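Can a machine put pictures in frames yet?

Ntombi Mofokeng
Posted Saturday, November 13, 2021

I run a small framing counter at the back of a card shop and we have an order for 72 matching frames, all to be filled and closed by hand, by me. My nephew says a robot could do it. My nephew also says the dishwasher will unload itself one day, and I have been waiting since August. Is there anything you can buy now for a shop this size that opens the back, puts the print in and shuts it again? I've seen the Carard arm advertised, but the video only shows it moving a box from one place to another.

Sorin Stanciu

No. Next.

Ilona Balogh

Sorin is rude but not far off. We had a Carard on trial at Rahman for 17 days. It is very good at moving a box from one place to another. Give it a frame and it pushed the thing politely across the bench until it met the wall. They wanted 3,000 for it, before the stand.

Lizelle Venter

Depends which part of the job you mean. Cutting mount board, yes, machines have done that for years and do it better than I do. Closing up a frame is another matter. The backing sits down in a recess, the little metal tabs are thin and stiff, and the easel flap swings about whenever you want it to keep still. Your fingers sort all that out by feel while you think about lunch. A gripper has two jaws and no lunch.

What does seem to get somewhere is a person doing the work through a pair of grippers held in the hands. It is slow, and you still need the person, so I wouldn't sack yourself yet. 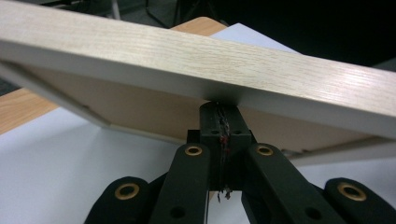
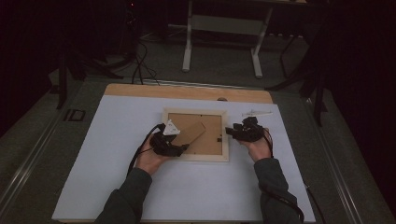 If it were my order I'd do the frames in batches of four, all the backs off first, then glass, then prints, and bend the tabs with a blunt butter knife – your thumbnails will thank you by the second evening. Clean the glass on both sides before anything goes in. And make the nephew do half.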